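Kereama ending, did it work for you? (spoilers)
14 comments · 2 shares

saltedreel
Finished Kereama last night and I can't stop thinking about it. Two hours of her stuck in that lighthouse and I didn't check my phone once! My sister quit halfway, says it's "just a lady being cold." We're not speaking, lol.
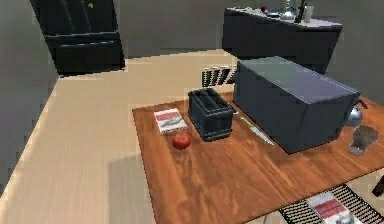
Anyway, the last 14 minutes. When the radio finally crackles I yelled. Is the voice real or is she imagining it? I say real.

popcorn_debt
Imagining it, sorry. The radio got soaked in the storm. Good movie, but I'd take Skostotholm over it any day, same kind of story and it doesn't drag.

saltedreel
Skostotholm?? The one with the goat? That put me to sleep twice (and I like goats).
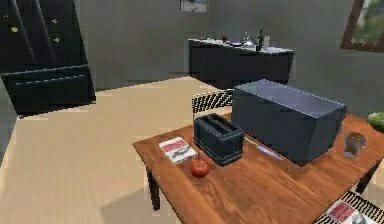 Re: Kereama ending, did it work for you?

mothlamp
With popcorn on the radio, but dragging, no way. The slow part in the middle is the whole reason the ending hits. I had to pause it and go stand in the kitchen for a bit. 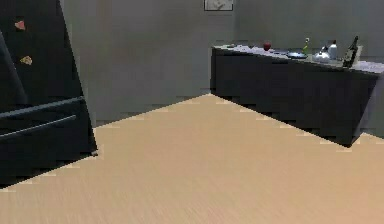
Then I went back and watched the storm part again with the sound up. There's a faint voice under the wind way before she fixes the radio, so now I don't know what I think.

popcorn_debt
Huh. Missed that, I had subtitles on and the sound way down. Still think 200 shots of waves is too many, but I'll give the storm another go.

saltedreel
KNEW IT. Starting it over tonight, headphones on.

18 likes · Reply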